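We use cookies to improve your reading experience. Accept all | Manage settings

Fri 4 October – By the Admasu working group

3.2 Small capped parts at the dispensing bench

Most of the loss at the bench came from the smallest items. Trays, bottles, racks – all fine, easy to find, easy to put back. The capped plastic pieces were the problem. Light, narrow, roll off anything that isn't level. Stock log for the Grestex room listed 458 of them at the start of the trial, kept in 2 open bins with no dividers.

First change was the bins. Swapped for Tidus inserts, 30 slots each, parts stored upright with the cap on top. Same way up every time. Before this they were lying flat in a heap and people picked by feel, which meant caps got knocked off and had to be matched up again. Loose caps went into a seperate cup and mostly stayed there.

Second change was sorting by color. The hub is the only part of the piece with any strong color so it does the work of a label. A frosted cap lets enough through that the piece does not have to be opened to be sorted (Figure 4). Dark shafts are harder, they vanish against a dark insert. Pale liners fixed most of this. We did not test other liner shades.

Third, a rule on caps. Cap stays on until the piece is at the point of use. Written on the bench card, also on the bin lid. Compliance was uneven in the first week and we have no good measure of it after that – the check sheets for December are incomplete.

Restocking took 11 minutes per bin with the inserts, counting the wipe down. No baseline was recorded, so no comparison is made here. Staff comments were mixed: upright storage was liked, the lids less so, too stiff to open with one hand. The Grilleo lids we ordered as a replacment did not fit the older bins and were sent back.

Figure 4. Slender capped plastic piece held upright, with blue hub, translucent cap and dark lower shaft.
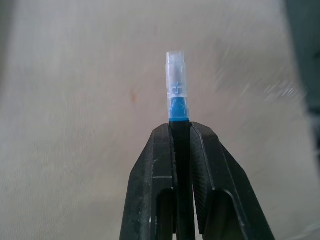

3.3 Bench layout and waste

Waste moved to the left side, under the shelf. Fewer reaches across the trays. Layout otherwise the same as in Section 2.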